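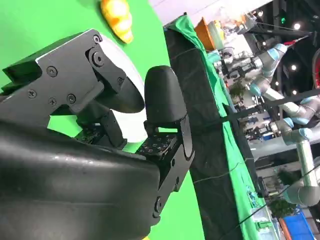

Black casing, visible screws and a curve of white behind.

I've had the Neltent Jundaseck 10 in my PC for two months now, and I'm still rather fond of it, though my old card had served me so well that I put off replacing it for far longer than I should have (sentiment, mostly). It's a long card, so do measure your case first. Mine went in with 19 mm to spare and a fair bit of muttering.

Games run beautifully at 1440p. Skodow, which used to stutter every time it rained in the harbour town, is smooth from start to finish, and I've turned on all the pretty lighting I used to skip. The fans stay at a low hum – my kettle is far louder – until you push the settings right up, and then you'll want headphones.

The software is the weak spot. Version 1211 forgot my fan settings twice, and the menus are a muddle. I paid about £480 at Hong, delivery included, and for that I'd have liked a longer power lead in the box too. Still, I'd buy it again, and my brother-in-law has already been round to have a go on it.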